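自制双臂人形机安全检查表(带批注)

适用对象:自制双臂人形机一台,布料整理与洗衣练习间
地点:Janamitz 共享工坊,里间
检查日期:2022年5月19日
检查人:Kheri Khaemba
复核人:Marisol Guzmán
机体负责人:Da-eun Ma
表格版本:第三版,替换四月贴在工具柜上的旧版

填写说明
结论分四档:合格、合格带批注、待整改、不适用。待整改项须写明责任人。凡标有“停”字的条目,结论为待整改时不得给臂部上电。批注写检查人当时看到或量到的情况,改动过的参数要写旧值和新值。复核人只复核标“停”的条目和有异议的条目。
旧版中的“整体观感良好”一栏已删除,此类评语写在末尾的遗留事项里也不收。

一、供电与急停

1.1 急停按钮按下后,双臂驱动母线断电(停)
结论:合格
批注:按下三次,三次均断。按钮复位后母线不自动恢复,需在控制端再次确认,与设计一致。按钮拉线长度够操作员站到门边,再远就绷紧了,不要硬拽。

1.2 急停后手臂下坠可控(停)
结论:合格带批注
批注:肩部有抱闸,肘部没有。断电后前臂会缓慢垂下,人手不要放在前臂与床沿之间。肘部抱闸的安装位已留,零件未到。

1.3 上电顺序
结论:合格
批注:先逻辑电,后驱动电。反过来上,编码器会丢一次零点。Cirilo 已在控制端加了互锁,反序时驱动侧不吸合。

1.4 保险管规格与图纸一致
结论:合格带批注
批注:左臂支路实装与图纸一致。右臂支路上次烧断后换过一根同规格的,更换记录里没写日期,已让 Cirilo Figueroa 补上。

1.5 接地连续性
结论:合格
批注:测点取底座金属件与躯干下部紧固件。涂层处量不到是正常的,不要为了量值去刮涂层。

1.6 电源适配器与插排
结论:合格带批注
批注:插排不得串接。升降桌的适配器与机体不走同一路。上次有人把热风枪插在机体那一路,空开跳了,练习中断,机体停在抬臂姿态。热风枪一律去外间用。

二、机械与紧固

2.1 肩、肘、腕各关节螺钉划线标记对齐(停)
结论:合格
批注:左腕一颗有轻微错位,复紧后重划。复紧用扭力扳手,不要凭手感。螺纹胶用中强度,高强度的上次拆了一下午。

2.2 关节软限位
结论:合格带批注
批注:左肩前屈软限位原来留得太宽,俯身时肘部会碰到床沿。已收窄,新旧参数写在控制端配置文件的注释行里。改动后须用慢速走一遍全行程,已走。

2.3 关节硬限位
结论:合格
批注:断电后手动推到底,各限位块无松动。推的时候两个人,一人扶躯干。

2.4 左侧夹爪指面
结论:合格带批注
批注:指面胶垫边缘起毛,夹厚毛巾没有影响,夹薄布时会带出线头。下次更换时整对换,不要只换一片,两片厚度不一样会偏夹。

2.5 右侧多指手
结论:合格带批注
批注:与左侧不是同一套末端,开合指令不通用,切换任务前确认控制端选的是哪一侧。编号标签在手背上,擦洗时避开。空闲时手指朝下,手臂放低,不要让它停在桌面高度。

2.6 躯干外壳边缘
结论:合格
批注:用棉布沿边擦一圈,不挂丝即可。腰侧接缝原有一处毛刺,已由 Kurniawati Entili 打磨。

2.7 底座稳定性(停)
结论:合格
批注:双臂伸到最前、夹爪不带载时,底座不翘。带载只试过湿毛巾一条,不要据此推断能提整篮衣物。

三、线缆

3.1 躯干线束固定
结论:合格带批注
批注:线束沿躯干绑扎,过肩处留弯。过肩的余量要在手臂前伸到底时检查,垂手时看着够,伸出去就不一定够。扎带剪口朝外的会划手,见到就换,剪口用平口钳贴根剪。

3.2 头部细线
结论:合格带批注
批注:头部往上走的细线只承自重,不得拿来当牵引。转头动作目前在控制端锁死,解锁前需把这段线重新整理一遍。

3.3 悬挂线与夹子
结论:待整改
责任人:Cirilo Figueroa
批注:上方斜拉的线没有标识,哪根是受力绳、哪根是信号线,站在下面分不出来。每根两端加标签,颜色随意,文字要一致。夹子本身要做一次拉力检查,检查前手臂不要举过肩。本条不标“停”,前提是当天任务只在床面高度进行。

3.4 地面走线
结论:待整改
责任人:Kheri Khaemba
批注:黑色长线横过木地板,没有压线槽。人从桌子那侧绕过来时正好要跨它。Marisol 建议改走墙根,我不同意全走墙根,绕过去长度不够,中间还要加一个接头。折中办法:跨行走区的一段上压线槽,其余维持。压线槽用扁的,高的那种升降桌底脚压不过去。

3.5 接插件锁扣
结论:合格
批注:逐个轻拉。有一个是二次锁没推到位,已推。

四、作业区

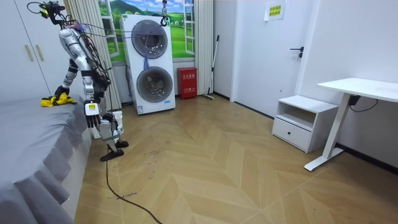 图1 检查时的作业区:左侧夹爪在床面抓取黄布,后方为叠放式洗衣机与烘干机。

4.1 床面与床裙
结论:合格带批注
批注:床单要拉平,褶皱会被识别成布料边缘。床裙垂到地面,底座靠近床时注意不要压住裙边,压住后再后退会把床单一起带走。底座与床裙之间留出一掌。

4.2 练习用布
结论:合格
批注:黄布在灰床单上对比够,识别阈值不必调。浅灰色的布不要拿来练,上月白费了一个晚上。布上不得有纽扣、拉链和金属扣。

4.3 洗衣机与烘干机
结论:合格带批注
批注:上层机门下沿挂着一块蓝色小布,作业前取下,识别程序会把它当成目标。机体未做开门任务时,两台机器都从插座上断开。叠放固定件每次检查都要用手推一下,有晃动就不开练。今天推过,无晃动。

4.4 洗衣篮位置
结论:合格带批注
批注:白色洗衣篮在机体后方,属于后退路径。今天任务不含移动底座,可以放着。含移动任务时挪到桌子那一侧。

4.5 灭火器箱(停)
结论:合格
批注:箱前无遮挡,箱门能全开。旁边靠墙的拖把不要斜到箱门前面。拖把杆长,倒下来够得着行走区,最好挂到墙钩上,墙钩由 Entili 去买。

4.6 出口与房门(停)
结论:合格
批注:通电期间房门不锁。门把手下方的锁片不要拧。门口不堆料,工具车也不行。

4.7 升降桌与矮柜
结论:合格带批注
批注:桌面下挂着的适配器线垂成一个弯,脚容易勾到,收短后用魔术贴固定。桌子的长底脚贴地,转身时注意。矮柜上层开放格可以放布料,不放电池。

4.8 地面记号
结论:合格带批注
批注:床边与机体前的地面有手写深色记号。新记号请写在纸胶带上再贴,直接写地板的,三周以后谁也认不出是哪次标定的。旧记号擦除前先问 Da-eun。

4.9 窗帘
结论:合格
批注:帘布褶子垂向地面,手臂外展时的包络线不得碰到。慢速外展一次,未碰。

五、控制端与参数

5.1 软件版本与记录一致
结论:合格
批注:控制端显示构建号 331,与记录本一致。昨晚有人在分支上改过夹爪曲线,没有合并,本次检查按主线做。

5.2 通信看门狗(停)
结论:合格
批注:超时设为 1000 毫秒。拔网线测试,手臂保持位置后进入减速停止。Marisol 认为这个值偏长,要求在下次任务前讨论缩短;Cirilo 担心无线遥操作时误触发。目前只用有线,我倾向于缩短,理由是有线条件下没有必要给无线留余量。讨论前维持原值。

5.3 腕部速度上限
结论:合格带批注
批注:练习模式下降到额定的 20%。换模式后上限不会自动恢复为低值,这一点很危险,写在控制端开机提示里了。每次换模式后看一眼数值再动手。

5.4 夹爪电流上限
结论:合格
批注:按布料档。夹到自己的衣袖可以徒手拉出,试过。

5.5 日志盘余量
结论:合格
批注:剩余 26 GB,够一个晚上。满盘时控制程序不会停,只是不再记日志,出了事没有记录可查,所以余量不足时不开练。

5.6 遥操作手柄死区
结论:合格带批注
批注:Femel 那支旧手柄回中后有漂移,只作备用,手柄背面已贴字。主用手柄正常。

六、人员

6.1 操作员与看护员分开(停)
结论:合格
批注:操作员看屏幕,看护员看机体,急停在看护员手里。看护员不接电话,不帮忙递布。需要递布时先暂停,再进入。

6.2 进入臂展范围的口令(停)
结论:合格
批注:口令统一为“进”与“出”,操作员复述后才算数。点头不算。

6.3 着装
结论:合格
批注:袖口收紧,长发扎起,工牌挂绳取下。戴线手套的不要碰运动中的关节。

6.4 旁观者
结论:合格带批注
批注:旁观者站在门那一侧,地上贴线。Kinyua 小组来看的时候站到了桌子和矮柜之间,那里没有退路,以后不要。

6.5 单人作业
结论:不适用
批注:不允许单人给驱动上电。单人可以做断电状态下的理线、紧固和换胶垫。

七、收工

7.1 手臂回到垂放姿态后断驱动电,再断逻辑电。
结论:合格
批注:右手先归位,左手松布后归位。夹着布断电,指面会一直受压。

7.2 电池与充电器
结论:合格
批注:机体本体为有线供电,本条只查手柄与手持工具的电池。充电在外间,有人时充。

7.3 布料收纳
结论:合格带批注
批注:湿布晾出去,不要留在床上。灰床单上留过一次水印,识别程序连着两天报假目标。

7.4 洗衣设备插头
结论:合格
批注:拔下后插头放在机顶以外的地方。放在机顶会滑到机器后面,捞出来很费事。

复核意见(Marisol Guzmán)
标“停”的条目逐条看过,同意结论。3.3 不标“停”我有保留。线没有标识,意味着出问题时看护员不知道该剪哪根、能不能拉。我要求在标签贴好之前,双臂最高点不超过肩部,并写进当天任务单。3.4 接受折中方案,压线槽两端要用胶固定,只摆着会被踢开。5.2 另约时间。

检查人回复
3.3 的高度限制已写入任务单,控制端也加了肩部限幅。3.4 照办,胶用可移除的,地板是工坊的。

机体负责人补充(Da-eun Ma)
1.2 的肘部抱闸向 Clendedik 订了,对方答复六月发货。到货前,所有涉及床沿的动作都按现有批注执行。4.8 的旧记号里,靠床裙那一行连笔字先留着,其他的等我重新标定后再擦。

遗留事项
3.3 悬挂线两端标签,夹子拉力检查。Cirilo Figueroa。
3.4 行走区压线槽。Kheri Khaemba。
1.4 右臂保险管更换日期补录。Cirilo Figueroa。
2.4 左侧夹爪胶垫整对更换,备件在外间第二格抽屉。Kurniawati Entili。
4.5 拖把墙钩。Kurniawati Entili。
4.7 桌下适配器线收短。Kheri Khaemba。
5.2 看门狗超时值讨论,参加人 Guzmán、Figueroa、Khaemba。

下次检查:肘部抱闸装好后,首次上电之前。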